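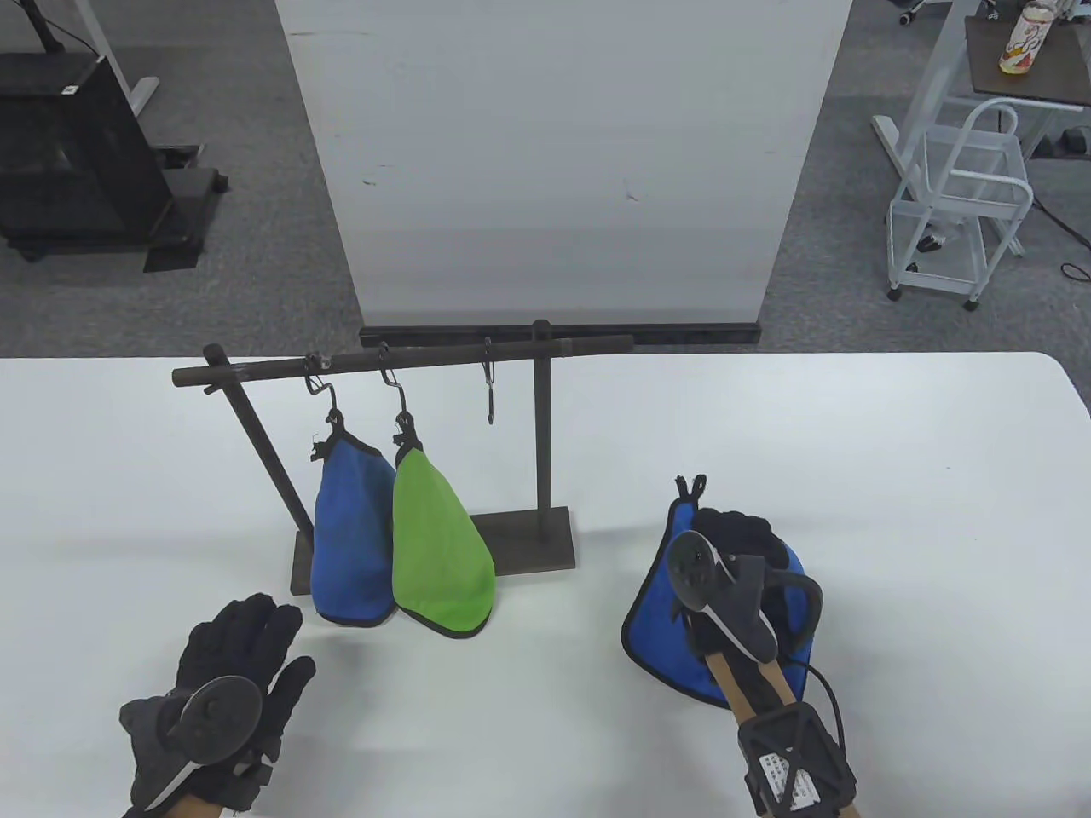 Why not buy a better hook and be done with it, came the question from the next bench, and would anyone pay for a machine that needs half a minute to hang up one rag? Fair enough, and I wrote it down because I want to answer it properly and not over cold coffee.

Notebook, hanging task, 13 August 2023

My answer for now is that no, I wouldn't pay for it either, but I would very much like to own the one that comes after it! Hanging something by a little loop is the kind of chore I do at home without looking, usually while talking to someone, and it still makes a fool of the Kolmont arm. On the last batch it got 66 out of 140 loops over a hook. The rest were mostly near misses, where the loop folded flat at the last moment and the hook slid past the outside of it.

We have 514 demonstrations by hand now, gloves and trackers on, and I think the set is lopsided. Too many of them start with the loop standing up nicely on its own. At the Kirkness shop, where they'd like this for wipes at the end of a shift, the loops will be squashed, greasy and half inside out (I've seen the bin). 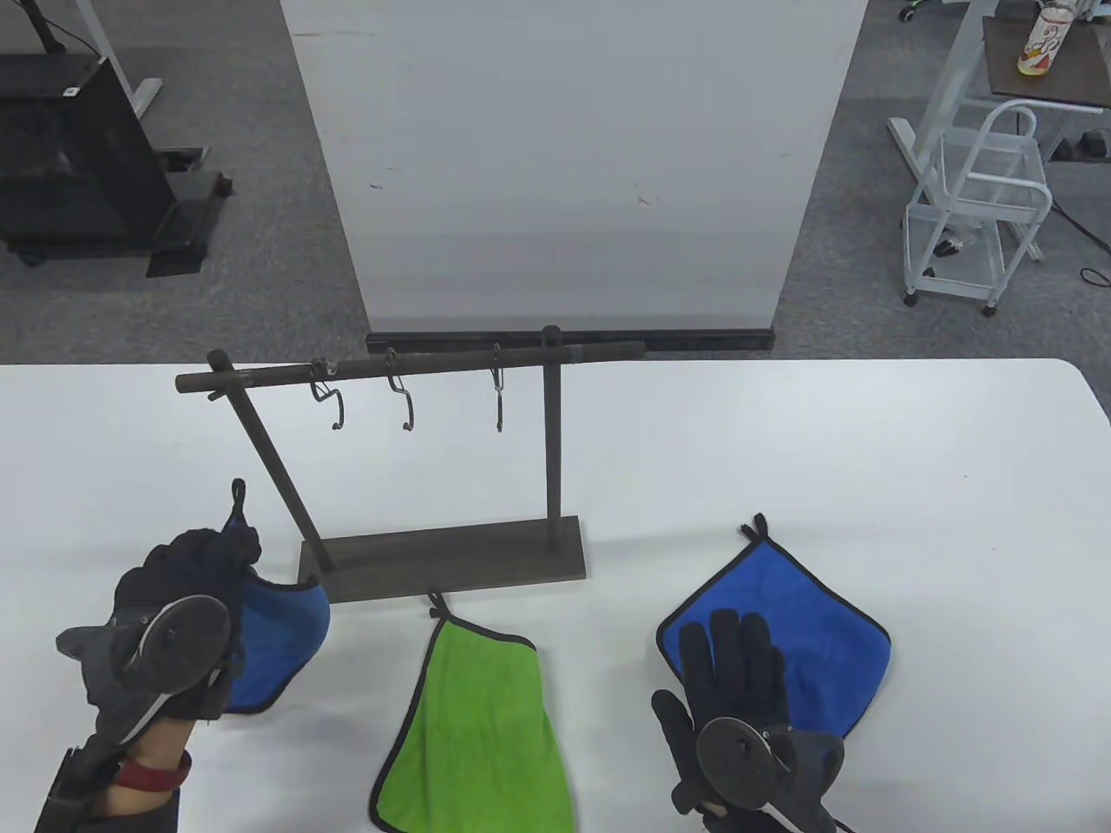

Things I changed my mind about

I used to say the hook was the hard part. Watching people do it slowly, I now think most of the work is in the pinch. If the fingers take the corner so the loop stays proud of them, the hang is nearly done before the arm lifts. If they take it an inch lower, everybody fumbles, me included. The Vullero gripper has no way of feeling which of the two it has got, so it goes up to the rack just as confidently either way, bless it.

The S-hooks also swing when touched, and a person simply waits. Our policy doesn't wait. Effiong's rig apparently has a pause built in, so I'll ask for their settings.

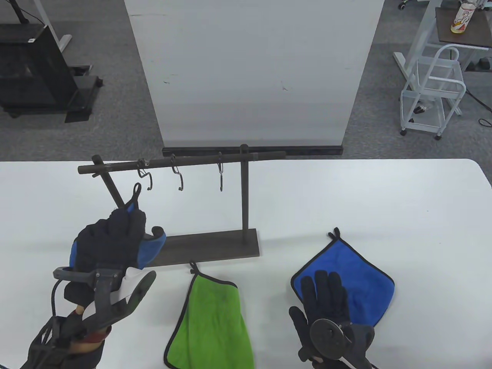
Loop up above the left hand, rack behind.

Next: seven fresh sessions with the loops pressed flat beforehand, then retrain and run the same test again. Also find the spare glove strap, the old one is fraying.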